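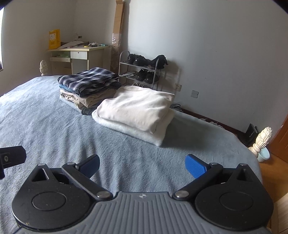 Trirkarine（トリルカリネ）のふわふわブランケット、水色、使いはじめて66日目のレビューです

2021年6月9日

毛布のレビューを6月に書くなって話なんですけど、書きます。だって今がいちばん語れるんですよ、この毛布のこと。寒い時期に「あったかいです！」って書くのは簡単で、そうじゃない季節にベッドの上でどういう顔をしてるかが大事じゃないですか。毛布って一年の半分以上は「あったかさ以外の仕事」をしてるわけで。

ものはTrirkarineのブランケットで、色は水色。商品ページには「ミストブルー」みたいなもうちょっと気取った名前がついてましたが、うちに来たらふつうに水色でした。洗いざらしの空みたいな、白っぽい水色。買ったのはTrevaskisという寝具と雑貨の通販のお店で、送料が300円。毛布の送料としてはだいぶ良心的だと思います、かさばるのに。

買うまでの話

もともとはZevardの毛布を使っていました。グレーの、つるっとしたやつ。あれはあれで丈夫で、嫌いではなかったんですけど、とにかく上に置いたものが滑る。洗濯物をたたんでベッドに積んでおくと、ちょっと腰かけただけでシャツの山がずるっと床に行くんです。わたしはたたむ作業を全部ベッドの上でやる人間なので（床だと膝が痛いし、テーブルはだいたい何かが載ってる）、これが地味にきつかった。

それで友人のLindiwe Ntuliに愚痴ったら、「毛足のあるやつにしたら止まるよ」と即答されまして。彼女の家に泊まりに行ったときに触らせてもらったのがTrirkarineでした。向こうのは濃い緑。夜中に何回も撫でてしまって、帰りの電車でもう注文してました。早い。

ちなみに彼女はTirnutbridgeに住んでいて、あのへんは5月でも朝が冷えるので、毛布としての実力はむこうの家のほうで証明されてる気がします。うちは集合住宅の真ん中の部屋で、冬でもそんなに寒くならないので、防寒性能のレビューとしてはあんまり当てにしないでください。

届いたときの印象

まず、匂いがほとんどない。新しい起毛の毛布って袋を開けた瞬間に工場っぽい匂いがすることがあって、あれが苦手なんですけど、今回は一晩広げておいたら気にならなくなりました。

次に毛。抜けます。最初の1週間はまあまあ抜けます。黒い服を着て座ると、おしりに水色のほわほわがつく。商品ページのレビューにも書いてあったので覚悟はしてましたが、紺のパンツで出勤した日に同僚から「なんかついてるよ」と言われて、はい、毛布ですと答えました。一度洗ったらぐっと減って、今は濃い色のニットを直に置かなければ平気なレベル。

厚みは見た目より軽いです。商品ページの数字だと1平方メートルあたり300グラムらしいんですけど、わたしにはこの数字が重いのか軽いのかぜんぜんわからなくて、ただ片手で引っぱり上げられるのは確かです。前のZevardは片手だと無理でした。

いちばん褒めたいところ：たたみ場として優秀

やっとここまで来た！このために書いてます。

洗濯物をたたむ場所としてのベッド、というのがわたしの主な用途なんですが、この毛布は積んだ服がずれにくいんですよ。毛足がちょうどよく服をつかまえてくれる感じで、わたしが横で次の一枚をばさっとやっても、山がちゃんと山のままでいてくれる。

うちの積み方だと、いちばん下にデニム。その上にベージュやカーキ系の服。で、てっぺんに青と紺と白のチェックのシャツを載せます。重いものから順、というだけの単純なルールなんですけど、前の毛布だと下のデニムごと動いてたのが、今はデニムが根を張ったみたいに止まってる。しかも水色の上だと色の見分けがつきやすくて、ベージュとカーキの境目もちゃんと見えます。グレーの毛布のときは全部どんよりして、夕方なんか何がどこにあるのかわからなかったので、色ってけっこう大事だなと。

それと、白いものの山を別にしておくのもおすすめです。クリーム色のふかふかした服とか、もっとふわっとした白いフリースとか。ああいうのはたたんでも輪郭がぼやっとしていて、端がだらんと垂れてくるでしょう。滑る毛布だとそのだらんとした端っこから崩れていくんですけど、これだと垂れたまま落ち着いてくれるんです。ふわふわの上にふわふわ。見ているだけで眠くなります（で、たまに本当にそのまま横で寝ます、たたみ終わってないのに）。

ただし、ふわふわ同士は静電気が起きやすいです。乾燥した日に白いフリースを持ち上げたらパチッときました。フリースをよく着る人は、柔軟剤をちょっと入れるか、そこは諦めるか。わたしは諦めてます。

気になったところ

褒めてばかりもあれなので、文句も書きます。

・しわというか、跡が残る
手をついたところや座ったところの毛が寝て、色が変わって見えます。うっすら波打ったみたいな影も出やすい。撫でれば戻るんですけど、ピシッとしたベッドが好きな人はいらいらするかも。わたしは指で毛を逆立てて字を書いて遊んでいるので、ここは減点なしです。

・端の始末がちょっと頼りない
ふちがくるっと丸まりたがるんですよね。まっすぐ掛けたつもりでも、壁側の端がいつのまにかカーブしている。縫い目がほつれたとかではなくて、ただの癖だと思います。洗って干すときに端を引っぱっておくと多少ましになりました。多少です。

・細かいものが埋まる
靴下の片方、ヘアピン、ボタン。毛足に沈んで見えなくなります。特に白い糸くず。たたみ終わってからコロコロをかけるのが習慣になりました。そしてコロコロの消費が増えた。毛布代にコロコロ代も足して考えたほうがいいです。

・乾くのに時間がかかる
5月の晴れた日に朝から外に出して、取り込んだのは夕方。途中で一度裏返しました。梅雨に入ったら洗うのは見送るつもりです。乾燥機は洗濯表示で不可になっているので、コインランドリーで一気に、という技も使えません。ここだけはZevardの勝ち。

洗いかた（うちの場合）

洗濯ネットに入れて、やさしいコース、水。洗剤は少なめ。これまでに3回洗いました。1回目はネットの中が水色の毛だらけでちょっと引いたんですが、2回目からはそうでもなかったです。ごわつきは今のところなし。干してからまだ少し湿っているうちに、洋服ブラシでざーっと一方向に撫でておくと、仕上がりがきれいです。ブラシは専用のじゃなくて、昔コート用に買ったやつ。

あと、タオルと一緒に洗うのはやめたほうがいいです。タオルが水色の産毛をまとって出てきます。顔を拭いたらくすぐったかった。

夏はどうするのか問題

買う前にいちばん迷ったのがここでした。8月にこの毛布がベッドにあったら、見た目だけで暑くないか？と。

今のところの作戦としては、夜は足元に丸めておいて、昼間だけベッドカバーとして広げておく、です。もう最近は掛けて寝るとさすがに暑いので、すでにこの方式に移行しました。朝起きて、広げて、洗濯物を取り込んで、たたむ。毛布としては休職中で、たたみ台としてはフルタイム勤務。水色なので見た目はそんなに暑苦しくなくて、濃い緑や茶色を選ばなくてよかったと思っています（Lindiweごめん、緑も素敵です）。

クーラーを入れた部屋で昼寝するときは、逆にこれがあると嬉しいんじゃないかなあ。お腹だけにかけるやつ。真夏になったら追記します、たぶん。忘れてたらコメント欄でつついてください。

どんな人に向いてるか

ベッドの上でいろんなことをする人には、かなりいいと思います。たたむ、荷造りする、衣替えの服を全部出して途方に暮れる、など。わたしは先週まさにその衣替えで、冬のものをしまうつもりが、チェックのシャツはまだ着るかも、このクリーム色のは朝だけ着るかも、とやっているうちに、一着もしまわずに山だけきれいになって終わりました。山がきれいだと片付いた気分になってしまうのが、この毛布の怖いところかもしれません。

反対に、黒い服しか持っていない人、犬や猫と暮らしていて毛の問題はもう手一杯の人、洗ったらその日の午前中に乾いてほしい人には、あまりすすめません。あと、ホテルみたいなぴんとしたベッドが理想の人も。この毛布はどうやってもぴんとはしません。

サイズについて聞かれそうなので書いておくと、わたしはシングルベッドにセミダブル用を買いました。横が余ってたっぷり垂れます。床につくほどではないけど、ベッド下の収納を引き出すときに毎回めくらないといけなくて、ここはシングル用でよかったかなと少し思っています。ただ、たたみ場としては広いほど正義なので、悩ましい。実物を触れるなら触ってから、通販ならとりあえずベッドの高さを測ってからがいいです。わたしは測りませんでした。

点数をつけるなら、5点満点で4点。減らした1点は乾きにくさとコロコロ代です。毛布そのものの手ざわりには何の文句もなくて、今もこれを書きながら空いているほうの手で撫でています。

追記：コメントで「何色と迷いましたか」と聞かれたのでこちらに。クリーム色と迷いました。でもクリーム色にすると、うちの白っぽい服が全部保護色になって見失うので、やめました。白い靴下を置いたまま一週間気づかない未来が見えたので。水色だと白がちゃんと浮いて見えます。カーキもデニムも見えます。紺だけは、端っこについた水色の毛がよく見えます。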